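Incidencia 3509 – La pinza pierde la referencia al pulsar el interruptor de la regleta
Estado: abierta
Prioridad: media
Asignada a: Farah Siregar
Equipo: brazo Gosow, controlador Pokia, banco del taller compartido de Stotham

Descripción
El brazo ejecuta la secuencia de aproximación al botón de encendido de la regleta. En el último tramo, el controlador devuelve el error 485 (desviación de posición en muñeca) y detiene el movimiento. Ocurre en frío y también tras una hora de trabajo.

Pasos para reproducirlo
Arrancar el controlador y esperar al fin del autotest.
Cargar el programa «boton_regleta».
Ejecutar a velocidad 400.
El fallo aparece al iniciar el descenso, antes del contacto.

Registro
Martes, 17:10. Repetido con velocidad reducida a la mitad. Mismo error, mismo punto del recorrido.
17:25. Revisados los conectores del bus de muñeca. Uno tenía el cierre sin encajar. Corregido. El error persiste, pero tarda más en aparecer.
17:50. Encoder de muñeca: lectura 2776 en reposo. Tras mover el eje a mano y volver al tope, la lectura es la misma. Descarto el encoder por ahora.
18:05. Cambiada la fuente por la Sandoval de reserva. Sin cambios. Vuelvo a montar la original.
18:30. Quitada la corrección visual y ejecutada la trayectoria a ciegas, con la regleta fuera del alcance. Termina sin error. El problema está entonces en la corrección que manda la cámara – o en cómo la interpreta el controlador.
18:40. Activada de nuevo la corrección, con el brazo parado frente a la regleta y los motores bloqueados.

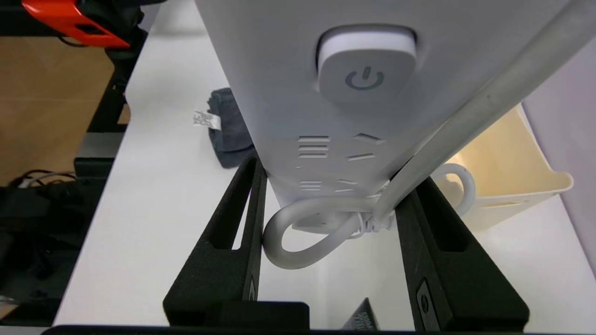 La consigna de muñeca oscila aun con el brazo quieto. El detector alterna entre dos candidatos para el centro del botón y el filtro no rechaza el salto. Con el umbral de confianza más alto oscila menos, pero pierde el objetivo a ratos.

Pendiente
Limitar el salto máximo de consigna entre dos lecturas consecutivas.
Recalibrar la cámara de muñeca con la plantilla nueva.
Farah: confirmar si el firmware de septiembre cambió el signo del eje de giro. En las notas de versión no lo encuentro.

No cerrar hasta completar una tanda entera sin error 485.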